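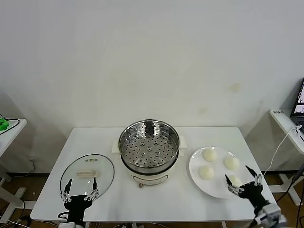
Teaching by demonstration: common questions

Do you just show it once?
No. Whatever the Veson brochure hints at, we plan for 1,000 demonstrations of a task like putting buns in a steamer. Hard ones get 2,000.

Is remote control as good as moving the arm by hand?
Depends who you ask. Remote control keeps your own hands out of the camera's view. You also lose your sense of touch, and people squeeze too hard.

Can the operator work from the screen alone?
We don't advise it. A wrist camera is fine for seeing the two fingertips and poor at telling you how far away anything is. 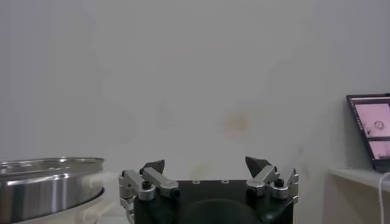
Look up at the table before you close on something soft — every time.

Will it cope with a different pot?
Maybe. Mukance says yes. Ask to see the failed runs before you believe that, ours included.

How long is a session?
38 minutes, then swap operators. Tired people give sloppy demonstrations, and the robot copies those too.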